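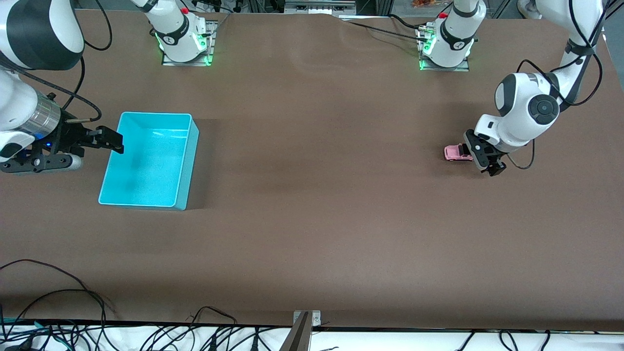
Re: [flekville-talk] The premier's apology, such as it was

On Friday someone wrote:

> I don't see what more people want. The premier called the mayor of
> Sadside "a jumped-up parking inspector" into a live microphone, and
> then she said sorry. Can we please get back to the ferry? The
> Brernance meeting is in ten days and we have no agreed position on
> the timetable. Every hour spent on hurt feelings is an hour the
> province isn't being asked about the boat.

I'm with you on the ferry. I've been with you on the ferry for longer than some of the people on this list have been able to vote. But I went back and read the apology in full, and I'd ask you to do the same before you call it one.

What she said was that she regretted "any impression" the remark may have left. The impression it left was that she thinks the mayor is a jumped-up parking inspector. She was asked twice if she still thought so and both times talked about the strong relationship between the province and its coastal communities. I have had stronger relationships with photocopiers.

The mayor hasn't covered himself in glory either. Cancelling the joint breakfast was fair enough. Putting out a statement with the word "honour" in it four times was a bit much for a man who still owes us a reply about the wharf lights. And his council has now voted to send nobody to Brernance at all "until the matter is resolved", with no word on what resolved would look like. A bouquet? A parking spot?

This matters to the ferry, whether we like it or not. The province pays for the boat, Sadside owns the wharf at the other end, and Flekville gets whatever those two agree on while they're still speaking. If Sadside stays home, the Thoroddsen report gets tabled with no one from the south shore in the room to argue with it. Have a look at the appendix, if your eyes can stand it. It says 297 passengers a week on the winter run and calls that "marginal". It doesn't say that the boat was tied up for repairs for part of the winter they measured. The south shore has the cancellation notices. We don't, or I'd have posted them.

> Besides, nobody outside the two offices cares.

The hardware store cares. I was in there for 10 minutes on Saturday morning buying a hinge and heard three versions of the remark, one of them much better than the original.

What I'd suggest is a short letter from us to both offices, with no view on who insulted whom. Ask the premier's people to phone the mayor's people before the meeting. Ask Sadside to send its engineer even if the mayor stays home to nurse his honour. The engineer is the one who understands the tides anyway. I'll write a draft tonight and post it here. Please keep the changes small. The last letter we did as a group ran to six pages and took a position on daylight saving.

On the timetable itself, I can live with your version if the late Friday sailing stays in. Dropping it would strand half the high school band, and I live near enough to the terminal to hear them practise while they wait.

One more thing, for whoever set the list up: my digests are arriving twice again.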